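Sorting the big room, week 5

The bathroom is still in pieces and most of it is in the big room, so I spent Tuesday trying to get the place into some kind of order. I had put it off for a while. When you take on a unit the size of ours in Irnberg you think you will never fill it, and then you do, mainly with things that are on their way to somewhere else.

The job we are getting ready for is the washroom at Plerkelport. It is a small room with one window and a floor that slopes towards the door. The old suite came out without much trouble. The pipework took longer, as the soil pipe had been boxed in twice, once badly and once on top of that. We have now got it back to bare wall and there is nothing more to do over there until the plaster has dried, so everything new is being kept at the unit.

I started with the paperwork because it was raining and I did not want the doors open. The Pisico order came to 1,413, delivery included, and I had budgeted 1,000. Some of that was my own fault. I had priced the basin without its waste and trap, and I had forgotten the isolating valves altogether. The rest was tiles. I have been through the invoice twice and it is right, so the money will have to come off the lighting.

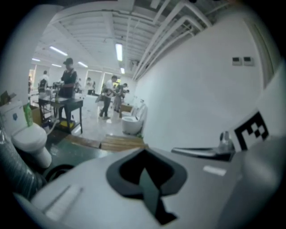

Toilets are awkward things to store. They are heavy for their size, they have no proper handles, and they can't go on a shelf unless you trust the shelf a lot more than I trust ours. I have tried keeping them against the wall, and then you have to move them every time you want whatever is behind. The white one is stood out in the room for now, with a cardboard box behind it and a green plastic bottle on top of the tank, which has become a shelf like any other flat thing in the building. I do it myself with tape measures and mugs. The rule from now on is that nothing goes on a tank lid, as I cracked one on a job last year by leaving a wrench on it and then knocking the wrench. A replacement lid cost almost as much as a whole new tank and took 17 days to come.

After lunch I did the fixings drawers. Liao send their screws in thin paper sacks that split if you look at them, so I have moved the lot into old ice cream tubs and written the sizes on the lids. I found three part-used packs of the same wall plug, and no frame fixings at all. They have gone on the list.

The floor needed doing as well. I want a clear way through from the doors to the tables, wide enough for two people carrying something between them. Cables are the worst of it. They get left where they were last used and you stop seeing them until you catch a foot. I have put a row of hooks up by the door and we will see if they get used.

Still to do: the offcuts, the paint tins, and a decision on the old basin, which is chipped at the back but would do for outside. The plaster should be ready to tile by the end of next week if the weather picks up. I'll put up the tile layout once I have worked out where the cuts fall around the window.

Contact | Copyright, all rights reserved | Back to top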